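Section 4: Setting Up Your Alva Kitchen Hub and Energy Plugs

Welcome to the fun part! By now you have the Zomivlow app on your phone and an account that works (if you don't, go back to Section 3 and come find us again). In this section you'll put the hub in place, pair your first energy plugs, and get your first reading. Most people start in the kitchen, and we think that's a great choice, because so many small appliances live there and they all use power in such different ways.

Before you start

You will need:
The Alva hub and its power adapter
At least one Alva energy plug
Your home Wi-Fi name and password
The four-digit pairing code on the card in the box (the sample card shown in the app reads 3209; yours will be different)

NOTE: The hub uses the 2.4 GHz band only. If your router gives both bands the same name, that's fine, the hub will find the right one by itself.

CAUTION: Each energy plug is rated for indoor use and for loads up to 2000 watts. Check the rating label on the bottom or back of every appliance before you plug it in. Never connect a stove, a wall oven, a water heater or a room air conditioner to an energy plug.

4.1 Placing the hub

1. Choose a spot within 24 feet of the farthest outlet you want to measure. Walls count against you, and so do refrigerators.
2. Keep the hub at least 12 inches from a microwave. A microwave won't hurt the hub, but readings can drop out while it runs.
3. Stand the hub upright with the light facing the room.
4. Connect the adapter and wait for the light to turn from amber to slow blinking white. This can take a couple of minutes the first time, while the hub checks for updates.

NOTE: A shelf or the top of a bookcase usually beats the counter. Peninah Bakilana, who ran our home trials, moved hers from behind a bread box to the top of a pantry and picked up two extra bars of signal — worth trying before you call us!
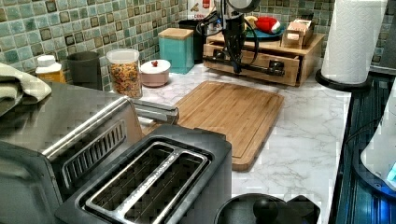 4.2 Pairing your first plug

1. Open the app and tap Add Device.
2. Enter your pairing code and tap Next.
3. Push the energy plug firmly into a wall outlet. Leave the appliance unplugged for now.
4. Hold the side button for five seconds, until the ring blinks blue.
5. When the plug shows up on your screen, tap it and give it a name.
6. Wait for the ring to turn solid green. You're paired!

Take a moment over the name. "Plug 1" seems fine today, but by the time you have six of them you'll be walking from room to room trying to remember which is which. Name the plug for what it measures, and add the room if you own two of the same thing.

CAUTION: Do not use an energy plug with an extension cord or a power strip, and do not stack one plug on another. The plug must go straight into the wall.

4.3 Taking a baseline

A baseline is the power an appliance draws when you aren't using it. Clocks, displays and standby lights all add up over a year, and this is where a lot of our users get their first surprise.

1. Switch the appliance off and let it cool completely.
2. Unplug it from the wall and plug it into the energy plug.
3. In the app, tap the plug's name, then tap Baseline.
4. Leave the appliance alone for ten minutes. The app will chime when it's done.
5. Write the number down, or tap Save to keep it in your history.

Some appliances will read zero, and that's a perfectly good result. A simple appliance with no display often draws nothing at all between uses. Others may sit at one or two watts all day and all night.

NOTE: If the number jumps around by more than three watts, start again. Something is probably switching itself on and off, such as a battery charger or a built-in clock light.
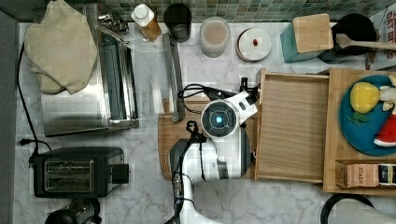 4.4 Measuring a single use

Now for the one everybody likes!

1. Tap Single Use, then tap Start.
2. Use the appliance just as you normally would.
3. When you've finished, tap Stop. The app shows the energy used and, if you've entered your electric rate, what it cost.
4. Repeat on another day and compare.

Try boiling a full kettle and then boiling only the water you need. Or warm up the same leftovers two different ways on two different evenings. Tadeusz Bielecka, who wrote much of the app, spent a whole Saturday doing this with potatoes, and his results are now the demo chart you see when you first log in.

CAUTION: Stay with any heating appliance while you measure it. Do not use the app's timer or remote switch to turn on anything that heats.

4.5 If something isn't working

Ring blinks red: the pairing code was wrong. Hold the side button for ten seconds and go back to 4.2, step 1.
Ring is off: the outlet may have no power. Press Reset on the outlet if it has that button, or try another outlet.
Readings have gaps: move the hub closer, or farther from the microwave.
Plug feels hot to the touch: switch the appliance off, unplug it, and stop using the energy plug. Contact support before you use it again.

Go on to Section 5 to set up weekly reports.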